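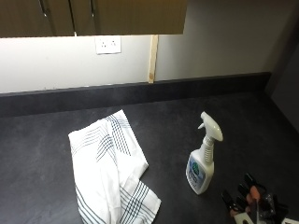
*Reading time: 2 minutes*

## Handout 8: Learning a wiping task from few demonstrations

Course notes for Robot Learning, Vaughn Blackwood. Please read before the lab on 14th January.

Last time we finished with behavior cloning on rigid objects. Today we take a task where the cloth is a problem: spray the counter, then wipe it. The towel lies loosely folded, with its stripes running in different directions, and the spray bottle stands to the right of it on the dark counter. For the policy these are two very different objects. The bottle has one pose. The towel has no pose in the usual meaning of the word.

### The Skemine method

Skemine divides the task into two stages, and each stage has its own small policy.

1. **Grasp stage.** The network receives one view from a fixed camera and gives back a grasp point and a wrist angle. The angle is limited to 180 degrees, as our parallel gripper is symmetric.
2. **Motion stage.** The second network predicts the next 8 actions as one chunk. We execute the first half of the chunk and then predict again.

The training set has 180 demonstrations. The towel was thrown again by hand before each of them, so the folds are never the same.

### Comparison with Rolus

Rolus uses a single policy for everything. In our tests in October it was good with the bottle, but on the towel it often closed the gripper above a fold and took only air. My explanation is that it averages between several good grasp points, and the average point is a bad one. Khondokar had the same difficulty with the Drincombe data, which has socks in place of towels.

Stripes help less than I expected. They show where the cloth bends, but a network trained only on striped towels becomes weak on plain ones. Please remember this when you choose your objects.

### To prepare

- Write down the loss of both stages.
- Think what happens if the bottle hides a part of the towel from the camera.
- Bring one failure case from your own runs.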